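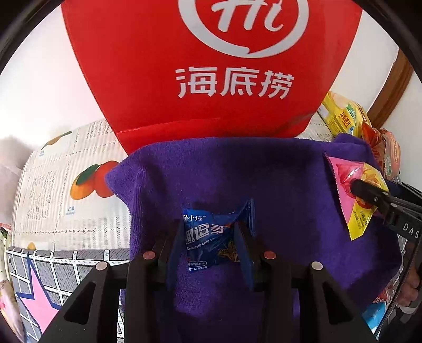

Gizella Simon keeps the finger in a sandwich bag. It's a black plastic piece, the length of a pencil stub, with a clean white line across the base where it gave way. She slid it over the table to me before I had my coat off.

"Everybody wants to talk about the model," she said. "I want to talk about this."

Simon ran hardware for Vurstead's snack-packing project until September, when she asked to be moved to something else. The project was supposed to teach a two-armed robot to sort and bag small packaged foods: cookies, jellies, crackers, whatever comes in a crinkly wrapper. The teaching was done by people. They sat at tables with a gripper in each hand, each gripper fitted with a camera, and picked up snack packets all day while the recordings went off to be turned into training material. The robot would learn from them. On paper it did. A slide deck I was shown gives the number of usable recordings as 657, and the slide is green.

The robot was installed at a customer site, a gift-box packer called Plulodard, and in its first week of real work it did two things it was never supposed to do. It crushed product, steadily, in a way that got worse over a shift. And one evening a finger snapped while the arm was closing, and a piece of it flew across the cell and hit an operator on the cheekbone, just below his safety glasses.

The operator was Sipho Shabalala. He has a small scar now and isn't very interested in talking about it. He is interested in talking about the guard panel, which had been taken off.

"They took it off because the arm kept faulting on it," he told me over the phone. "It would reach for a packet near the corner and touch the panel and stop. So somebody from Vurstead says, we'll run without it till we fix the reach. I asked was that allowed. He said the arm was slow enough to be safe. And the arm was slow. The arm didn't hit me."

I asked Vurstead who made that call. Darcy Lavoie, who manages deployments there, answered by saying that the panel removal was "a temporary configuration agreed with the site." I asked who at the site had agreed. He said he would look into it. Two weeks later I asked again and he said it had been "a shared understanding." Plulodard's floor lead at the time, Fidelina Cárdenas, laughed when I read her the phrase.

"I understood it when I saw the screws on the windowsill," she said.

So much for the panel. The crushing is the part the company likes to discuss, and it has a tidy explanation ready, which is one reason I went looking for a second one.

The tidy explanation goes like this. A packet of cookies is mostly air. When a person squeezes a hand-held gripper they feel, a little, through the handle, when to stop. The camera doesn't feel anything. It sees a wrapper dent, and a wrapper dents whether the grip is light or hard. So the robot learned what a closed gripper looks like and never learned how hard closed is. Lavoie calls this "a known limitation of vision-only demonstrations." He said it to me in two separate calls, in the same words.

Simon doesn't dispute any of that. She thinks it's half the story at most.

"If that was all of it, it would crush the same at nine in the morning as at four in the afternoon," she said. "Go look at the waste logs. It's a slope."

I did look, or at least I looked at the sheets Cárdenas had kept copies of. On the worst shift in the set, 91 packets were scrapped for broken contents, and nearly all of them came after the lunch break. Mornings were close to clean. Vurstead's own report, which runs to a single page, gives a total for the week, 537, and doesn't break it down by hour. When I asked Lavoie for the hourly version he said the weekly total was "the meaningful number."

Simon's account is that the gripper was drifting. The robot's hand had a small motor pulling the fingers together, and as it warmed up over a shift its idea of "closed" crept inward. The software only knew the position it was told. It kept asking for the same gap and getting a smaller one. More squeeze meant more crumbs, and it also meant more bending at the root of each finger, cycle after cycle, in a printed part that had been designed for the hand-held version and copied over to the robot without much thought.

"The hand-held one is gripped by a person," she said. "A person gets tired and lets go. They set the thing down and have some tea. We took the same finger and put it on a machine that doesn't let go, and we never ran it to failure on the bench. I asked for a bench test. I have the message where I asked."

She does have the message. It asks for three days on a test rig. The reply says the schedule doesn't allow it and ends with a thumbs-up.

I wanted to hear from someone who had done the recording, and Simon put me in touch with Thắng Ông, who spent most of the summer at it. He was careful and a little dry, and he didn't sound like a man with a grudge. He described working on a towel, because packets slid on the bare table, and surrounding himself with bags and boxes so that the recordings would have some clutter in them.

"You pinch it in the middle, you lift, you put it down," he said. "If you pinch too hard the cookies break, but the packet looks fine. So the recording is fine. We were told, if it looks fine, keep it."

Did they ever open the packets afterward?

"To eat them, yes."

And were they broken?

"Often. By the end of the day a packet has been picked up many times. Maybe we broke them, maybe the one before broke them. There was no box on the form for that."

I have thought about that answer more than anything else I was told. A company was collecting examples of how to handle food gently, and had no column for whether the food survived. Lavoie, when I put this to him, said that content damage "was out of scope for the collection phase." I asked which phase it had been in scope for. He said the current one.

He also wanted me to know about the fix. The new hand, which Vurstead calls Belarel, has a sensor that measures finger load directly, and a metal core in each finger. He is confident in it. He offered me a video, and I watched it: the arm picks up a packet, sets it in a tray, and does it again. The clip is short. It doesn't show the inside of the packet, and it was not, as far as I can tell, shot late in a shift. I asked for either. Neither has come.

Is Belarel better? It may well be. A load sensor is the sort of thing Simon had been asking for, and she says so without much bitterness. Her worry is that it fixes a part and leaves the habits alone. The drift would have shown up in an afternoon if anyone had measured the gap at both ends of a shift. The finger would have broken on a bench. The panel should have stayed on, and the arm should have stayed off until it could work with the panel on. None of those are research problems.

Lavoie doesn't accept that the snapped finger and the crushed packets have the same cause. His report lists them separately, the first as "isolated component failure" and the second as "grip tuning." I asked if the broken part had been examined. He said it had been discarded at the site.

I told him I'd held it that week, in a sandwich bag, and there was a pause on the line. He said that if Ms. Simon had company property she should return it. Simon says she'll hand it over to whoever comes with a signed form saying it will be tested. So far she has had one email, asking for her shipping address so they could send a label.

Shabalala still works at Plulodard, on the manual line. Before we hung up I asked whether he would go back to the robot cell if the new hand were fitted.

"With the panel on," he said. "And I want to see them put it on."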